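Mevovus is a method for training robot grasping policies in simulation, in which room layouts, surface textures and objects are changed between episodes. It was developed at the Mendes laboratory and first reported in March.
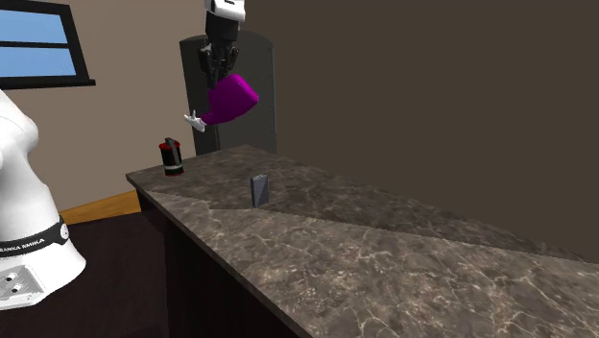
Beatriz Tavares
Contributing editor, robotics

Each episode places a Franka Emika arm beside a table in a rendered room. In the marble countertop layout, the gripper holds a purple object above the surface, with a can and a thin upright block standing on the table.

Training uses up to 1,000 episodes per object. The policy takes two camera views as input and outputs gripper motions. The object set, named Tinditz, contains 53 models. An earlier method, Broster, used the same models with a fixed room.

Last edited 8 June 2021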